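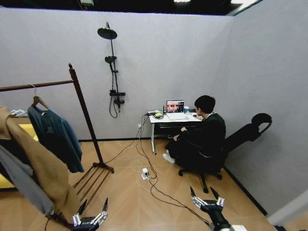
Why do we need to blink?

Put your hand near your eyes and try not to blink for as long as you can. After a little while your eyes start to sting, and soon your eyelids close whether you want them to or not. Blinking is one of the jobs your body does by itself, like breathing.

What happens when you blink

Your eyelids work a bit like windscreen wipers on a car. Each time they close, they spread a thin layer of tears over the front of your eye. A blink is very quick. It is over in less than half a second, so you hardly notice that everything went dark.

You might think tears are only for crying, but your eyes make them all day long. They come from small parts called glands. The biggest tear gland sits above each eye, towards the outside. Used tears drain away through 2 tiny holes in the inner corner of each eye, one in the top lid and one in the bottom lid. The holes lead down into your nose. This is why your nose runs when you cry.

What are tears made of?

Tears are mostly water, with a little salt, some oil and some sticky stuff called mucus. The mucus helps the tears to cling to your eye. The oil floats on the outside and stops the water from drying up too fast. There are also substances in tears that fight germs.

Blinking keeps you safe

If a ball flies towards your face, you blink before you have had time to think. This is called a reflex. Your eyelashes help as well. They catch dust, and if something brushes against them your eyelids snap shut.

Why do eyes get tired at a screen?

When people look hard at something close to them, they blink less often. It happens with books, jigsaws and sewing, and it happens a lot with computers, tablets and phones. Fewer blinks mean that the tears have more time to dry. Your eyes may then feel sore, hot or scratchy.

There are tiny muscles inside your eyes too. They change the shape of a part called the lens so that you can see things near to you. If you look at something close for a long time, these muscles keep working without a rest. Looking out of the window at a tree or a roof far away lets them relax.

If your eyes feel dry, close them gently and count to 5. Try not to rub them. If they are often sore, or if words look blurry, tell a grown-up, who can take you to have your eyes tested.

Do animals blink?

Cats, dogs, horses and birds all blink. Many of them have an extra eyelid that slides across the eye from the side. Most fish have no eyelids at all. They live in water, so their eyes do not dry out. Snakes cannot blink either. Each eye is covered by a clear scale, and when the snake sheds its skin the old scale comes off with it.

Words to know

Gland: a part of the body that makes something the body needs, such as tears or sweat.
Lens: the clear part inside the eye that helps you to see things sharply.
Reflex: a movement your body makes without you deciding to do it.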